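From: Skye Dalgleish
To: greslow-users
Subject: Re: [greslow-users] Search-then-push for tight insertions

Hamisi Gachanja wrote:

> Thanks for the March writeup, Skye. One thing I couldn't work out
> from it: is the spiral search running on position alone, or does the
> wrist force feed back into the path? We tried plain spirals on
> Brustard last year and they kept walking right past the slot.
> Also, did you train on the real chassis or only on the flat board
> fixture? Rahel thinks it matters a lot. I'm not so sure.

Hi Hamisi, hi all,

Great questions, and the second one has eaten most of my month, so bear with me!

The force does feed back. We start with an ordinary spiral, but each step gets bent by a small learned correction that looks at the last 40 force readings and nudges the tool sideways. The spiral is still there underneath, so if the correction has no opinion you just get the old behavior. Grażyna's idea was to cap the correction at half the spiral pitch — without the cap it would wander off toward any edge that felt interesting, and I suspect your Brustard runs would do the same if you bolted this on with no limit.
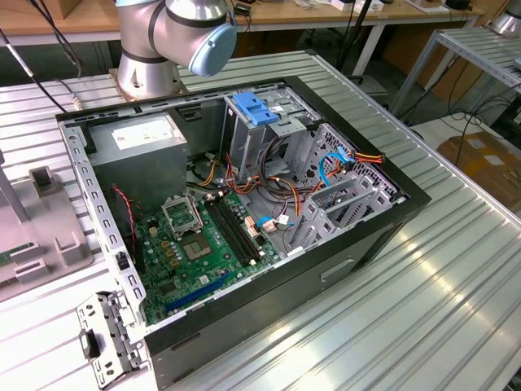

Training started on the flat fixture and then moved into the full case, and Rahel is right, it matters a lot. On the fixture alone we ran 2000 insertions and the policy looked wonderful. Then we put it in a real tower lying on its side and it fell apart, mostly from contacts it had never felt before. With the two memory slots side by side like that, a module that lands a bit off can rest on the neighboring slot, and the force signature there is very close to a good seat that just needs more push. The power wires running across the middle are the other thing. A soft steady drag from a cable reads as a sideways error, and the correction dutifully tries to fix it.

What helped was adding 583 insertions inside the case and labeling only the first moment of contact: slot, neighbor, wire, or other. Everything after that the policy learns on its own. I really didn't expect such a small label to do so much. On the last batch of 100 in-case trials it seated 91, against 64 for the fixture-only version. Most of the misses are still wires.

Raimo is rerunning the whole thing on the Brakgate controller, which has a slower force loop, and I'm dying to know whether the correction survives that. My bet is yes with a wider pitch, but he has taken the other side of it.

If you want to try it on your arm, the search code is in the greslow tree under contact/spiral_bend. Set the cap first, then the pitch. The defaults assume a stiff gripper, so drop the push force if yours has any give in it. And please send me logs from the runs that walk past the slot, I'd love to see those!

Skye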